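Section 4: Preparing the Shared Desk

Applies to: all shared desks, Ekix office, ground floor and room 54
Written by Anselmo Pacheco
Last revised: Friday, September 29, 2023

4.1 Before you begin

Please read this section one time fully before you touch the desk. The work is short, but the order of the steps is important, and several colleagues have started in the middle and had to do it again.

You will need:

The desk cloth (dark)
The mouse pad
One wireless mouse
One notebook with hard cover
One marker with its cap
A dry brush or lint roller
A soft microfibre cloth

The brush is in the cupboard marked 92. If it is not there, look in cupboard 85, where the cleaning things were kept until July. The spare cloths are in the same cupboard, on the low shelf.

4.2 Laying the cloth

1. Remove everything from the desk, also the things which belong to you.

2. Wipe the desk top and wait until it is fully dry.

3. Open the cloth on the desk with the hem down. The long side goes to the wall.

4. Pull the back edge until it is straight along the wall. Do this edge first. If you begin from the front, the cloth will always be crooked.

5. Smooth the cloth with the flat of your hand, from the middle to the sides.

6. Go over it with the brush in one direction only.

Note: Small wrinkles are permitted. The cloth is folded in storage and it will never be as flat as a new one. What is not permitted is a fold under the mouse pad, as it makes a hill and the mouse will jump.

Caution: Do not iron the cloth on the desk. In the Covundale office this was tried, and the desk top had to be changed.

4.3 Placing the things

7. Put the notebook in the middle of the desk, closed, with the front cover up. If it has a ribbon, pull the ribbon out a little at the top so that the next person finds the page.

8. Put the mouse pad to the right of the notebook. Leave free cloth between them, the width of a hand is good.

9. Put the mouse behind the notebook, near the wall. It waits there until somebody needs it, and then it goes on the pad.

10. Put the marker to the left of the notebook, with the cap closed.

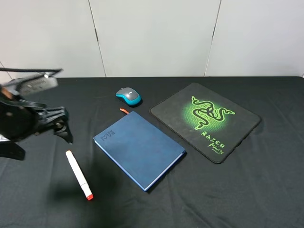

11. The things do not need to be parallel to the desk. We had a rule about this before and it was removed, for the reason that people spent more time on the angles than on their work. A notebook which lies a little turned is also easier to write in for most right-handed persons.

12. Check that you can take each thing without moving another one. If your sleeve touches the marker when you reach for the mouse, move the marker further to the left.

Note for left-handed users: You may change the sides. The pad goes left, the marker goes right. Please put everything back to the standard places at the end of the day.

4.4 Care of the mouse pad

The pads with a printed surface must be treated more gently than the plain ones.

13. Brush the pad before you wipe it. Crumbs under a wet cloth will scratch the print.

14. Wipe with the microfibre cloth, a little damp, with no soap.

15. Let the pad dry flat. Never hang it by one corner.

Caution: Do not roll a pad with the print to the inside. After some weeks it gets white lines, and they do not go away.

Caution: Keep the open marker away from the pad and also from the cloth. On the dark cloth you may not notice the ink, but your shirt will.

4.5 Leaving the desk at the end of the day

16. Close the notebook. Loose papers go in your own drawer, not between the pages.

17. Close the marker until you hear the click.

18. Switch off the mouse with the small switch on its bottom side and return it to the charging shelf. Mice from Güneş have no switch — for these it is enough to take out the battery.

19. Lay the marker on top of the notebook, across the cover. This is the sign for the next user that the desk is prepared and free.

20. Leave the pad and the cloth where they are. The cloth is changed only when the list on the door says so.

If the marker rolls off, turn it to lie more along the cover, or choose a cover with some texture. A smooth cover is difficult for a round marker, and I have not found a better solution without glue. 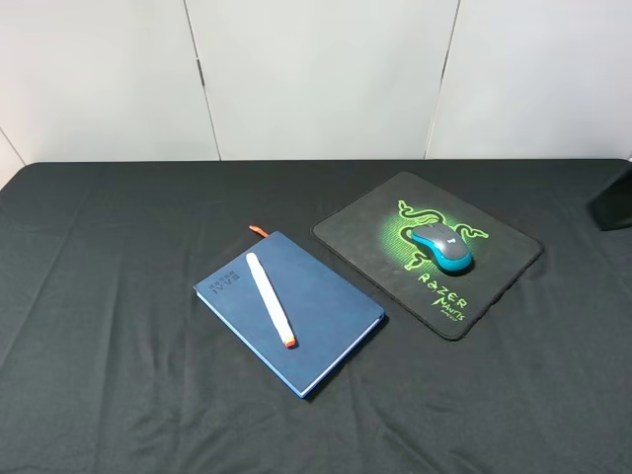 Rosângela Figueiredo has asked that step 19 should be done only when the notebook still has empty pages, as in her opinion a desk with a full notebook is not a prepared desk, and she has twice sat down for a call with nothing to write on. She proposes that the last user takes a new one from the cupboard the same evening. I agree with this, and it is valid from now.

4.6 If something is missing

Write the desk number and the missing thing on the list at the door. For an urgent case call extension 413 before noon. Please do not borrow from the neighbour desk, even for five minutes — then we have two incomplete desks and two entries on the list.

Worn notebooks and dry markers can be exchanged without any form. For a mouse or a pad, bring the old one with you to the cupboard and put it in the grey box. The cloth goes in a bag with the desk number written on the outside.

Continue with Section 5: Chairs and Lamps.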